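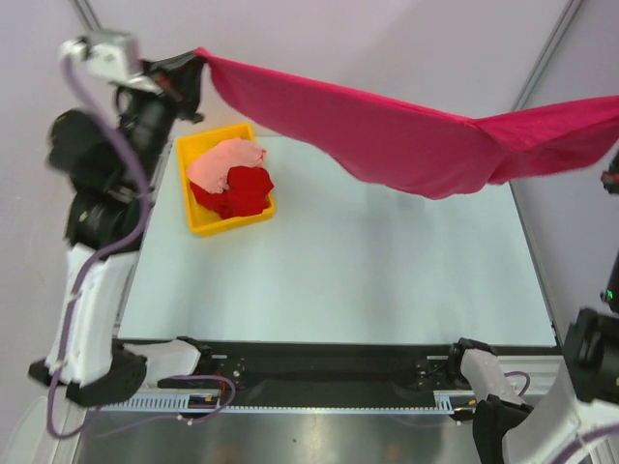

Folding cell back in service at Plastthorpe

The two-arm cloth cell was down for 2 days in December while we replaced the left gripper pads and retied the cable on that arm. The old pads had worn smooth after almost 15 weeks and were dropping thin fabric at the corners. Clineo supplied the new set.

Pads are now checked every 22 shifts. Wipe the rail and the toothed rack with a dry cloth before homing the arms, and leave enough slack in the purple cable for the wrist to turn fully. Garments for the test run go in the yellow tray, unfolded.

Morais has the updated setup sheet. Spare pads are kept in the Relteso cabinet, second drawer. Please sign for anything you take.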